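Worktop Clutter: data card

Posted June 22, 2021 by the Plolico maintainers
2,583 views
4 comments

# Worktop Clutter

A list of small things that live on kitchen worktops, with notes on where they ought to live instead. It began as a text file called bags.txt and has been growing sideways since March.

## What is in it

There are 2,583 rows. Each row is one thing left out on one worktop on one evening: a bread bag, a charger lead, the lid of a tub whose tub has gone on to other things. 900 rows are plastic bags of one sort or another. We had hoped for a broader picture of domestic life, and got freezer bags.

A further 700 rows are ties, clips and pegs, which is what you get when you ask people to write down everything and they take you at your word.

## Columns

- `thing` - what it is, in plain words. "Bag, clear" is fine. "Misc" is not fine and gets sent back.
- `state` - flat, folded, crumpled or full. Crumpled is the default and we have stopped pretending otherwise.
- `closed_with` - clip, peg, knot, twist, tape, nothing. One entry says "optimism". It has been changed to nothing.
- `neighbour` - the nearest other object. Usually a cable.
- `home` - where the household says the thing belongs.
- `days_out` - how long it stayed on the worktop, as admitted by the household.

Blank cells mean the question wasn't answered. A dash means it was answered with a shrug.

## How the rows were gathered

Households on the Naciri estate and in the flats at Ererow filled in a sheet after the washing-up. No tidying beforehand, that was the one rule, and it was broken at once. You can spot the tidied evenings by the fruit bowl, which turns up in `thing` with suspicious regularity and never has a bag anywhere near it.

Sheets were typed up by hand. Where the writing defeated us we wrote `unreadable` and moved on. If you think you can tell "foil" from "oil" in the Ererow sheets, the scans are in `/sheets` and you are welcome to them.

## Bags, a longer note

Bags needed their own rules. A bag inside a bag is one row if both are empty and two rows if either has something in it. A bag with a clip on it is one row, and the clip goes in `closed_with`. If the clip has come off it gets a row of its own, which explains a good deal of the 700.

We don't record whether a bag is being kept or thrown away. We tried. Every household said kept.

Colour goes in `thing`, after a comma. For clear bags with a coloured stripe, write "clear, stripe" and the colour of the stripe. Please don't write "the usual ones". They are usual to you.

## Known problems

- `days_out` is mostly fiction. The commonest answer is 1, including for things that appear on six sheets running.
- Drawers aren't covered. Somebody did send in a drawer and it is in `/not_yet`, where it can stay.
- Half the Naciri sheets use "side" for worktop and the other half use it for sideboard. We have guessed from the contents. A sideboard rarely has a colander on it.
- Cables are listed by colour and thickness only, as no household could say what theirs were for.

## Using it

Free for any purpose, with a mention of Plolico if you remember. The people behind the Drirkitz drawer dividers asked whether it proved that people need drawer dividers. It proves that people own a lot of bags. They may use it too.

Corrections go in `fixes.txt`, one per line, newest at the bottom.

## Sample

`thing`: bag, clear, stripe pink-red
`state`: crumpled
`closed_with`: clip or tab, small, dark (possibly)
`neighbour`: something bright blue, cloth or glove perhaps 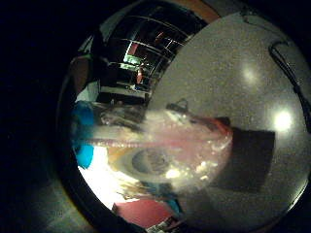

Drirkitz: Could you split "peg" into wooden and plastic? We keep ours in a jar by the kettle, and the plastic ones are no use at all on anything that goes in the freezer.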